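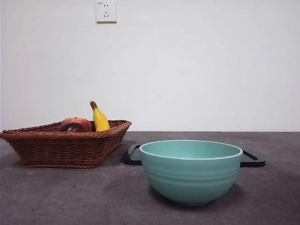
Fruit in a shallow wicker basket, on the gray surface.

Fruit Baskets and Counter Storage: Frequently Asked Questions
Wellska Shared Kitchens, resident help pages
Last updated 25 Aug 2021

Is the fruit in the basket free to take?
Yes. Anything in a wicker basket on a shared counter is for everyone in the building. Fruit with a name on it goes on your own shelf in the pantry. Please don't put labeled fruit in the basket, as people will eat it.

How much can I take?
Two pieces a day per person. If the basket is still full in the evening, take more.

Do I need to wash it?
Yes. Fruit goes into the basket unwashed, straight from the delivery box. Rinse it under cold running water right before you eat it and dry it with a paper towel. Don't wash the whole basket's worth ahead of time. Damp fruit sitting against wicker goes soft quickly, and the weave stays wet long after the fruit is gone.

Who fills the basket?
Kanokwan Sombatkul handles the fruit order for both floors. Deliveries come from Mohmand twice a week and are put out before lunch. If your floor was skipped, write to her through the kitchen inbox.

Can I add my own fruit?
You can, as long as you're happy to share it. Whole fruit only. Cut fruit belongs in a covered container in the refrigerator with the date on the lid.

Why a shallow basket and not a bowl?
We used deep ceramic bowls until last November. The fruit at the bottom got bruised and stayed there until someone smelled it. In a shallow basket you can see most of what you have, and there is a little air moving through the sides.

What should not go in the basket?
Berries, grapes and cherries should be kept cold. Onions and potatoes have their own bins in the pantry. Also no keys, mail, batteries or tea bags. Things like that get put in the lost and found drawer.

Can apples and bananas share a basket?
For a day or two, yes. Both give off ethylene gas as they ripen, and that speeds up the fruit next to them. If the bananas already have brown spots, move them to the hook by the pantry door. A green banana or a hard pear is fine next to the apples if you want it to ripen sooner.

How long do apples keep on the counter?
Usually about a week, depending on the variety and how warm the kitchen is. In the refrigerator they last several weeks. We keep the extra in the bottom crisper drawer and move a few out at a time. If you take the last one from the basket, please refill it from the drawer.

An apple has a soft spot. Do I throw it out?
A small bruise can be cut away. If the skin is broken and the flesh is brown and wet, or you see any mold, put it in the compost pail and check whatever was touching it. Apples that are only wrinkled can go in the cooking box in the refrigerator. Jawad Gilani makes applesauce from that box when it fills up.

How do I clean a wicker basket?
Take the fruit out and shake the basket over the trash. Use a dry, soft brush along the weave and under the braided rim, where crumbs collect. For sticky spots, wipe with a cloth wrung out in warm water and a drop of dish soap, then wipe again with plain water. Dry it upside down on a towel, away from the stove. Do not soak it and do not put it in the dishwasher – the strands swell and then crack as they dry.

Should I line the basket?
A paper towel folded flat is enough. Change it when you refill. Plastic bags hold moisture, so leave those out.

What about fruit flies?
Check the fruit first, since one split plum can be the whole problem. Empty the compost pail, rinse the sink drain with hot water and put the basket's contents in the refrigerator for two days. If they come back, tell Shahzad Bukhari, who has the traps.

Where should the basket sit?
On the counter, out of direct sun and away from the stove and toaster. Keep the wall outlet clear so people can plug in the kettle, and don't run cords across the fruit.

Can I buy the same basket?
The current ones came from Hasto. The older round ones were from Toretti and we no longer order them. Sizes vary a little from batch to batch, so measure your shelf first.

Can I borrow a basket for an event?
Yes, we have 11 spares in the hall closet. Sign the sheet inside the door and bring them back brushed out. For more than two at once, ask Tahira Siddiqui ahead of time.

I have a fruit allergy. Can a basket be moved?
Yes. Tell Paweena Nuchit which fruit is a problem and which kitchen you use. We can drop an item from the order for that floor – this has been done for kiwi and peaches already.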